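Why Do We Have Leap Years?

Grab a calendar and flip to February. Most years it has 28 days, but every so often it gets one more, and the whole year stretches to 366 days. An extra day, out of nowhere! Where does it come from?

It comes from the sky. A year is the time Earth takes to travel once around the sun, and Earth doesn't care about our calendars one bit. Its trip takes 365 days plus almost six hours more. Six hours is about as long as a school day, so you might think we could just forget it.

Let's try forgetting it and see what happens. After one year the calendar is almost six hours ahead of Earth. After four years it's nearly a whole day ahead. Keep going for 200 years and you're off by more than a month and a half! Go far enough and December in Chicago would be hot and sticky, and you'd be wearing shorts to build a snowman out of no snow at all.
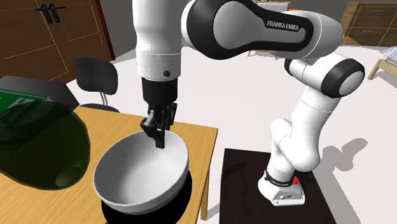 So people came up with a fix. Save up those leftover hours, and every four years, spend them on one extra day. We call it February 29, or leap day. Julius Caesar, the Roman ruler, put this rule into his calendar more than 2,000 years ago.

But remember that "almost"? The leftover part is really 11 minutes short of six hours. Those tiny minutes piled up too, and by the 1500s the calendar was ten days off. In 1582 Pope Gregory XIII had ten days skipped, so in some countries people went to bed on October 4 and woke up on October 15. Imagine if your birthday was October 9!

The new calendar came with a new rule. Years that end in 00 only get a leap day if you can divide them by 400. The year 2000 had one, and 1900 didn't.

Try it yourself: will the year 2100 be a leap year? What about 2400?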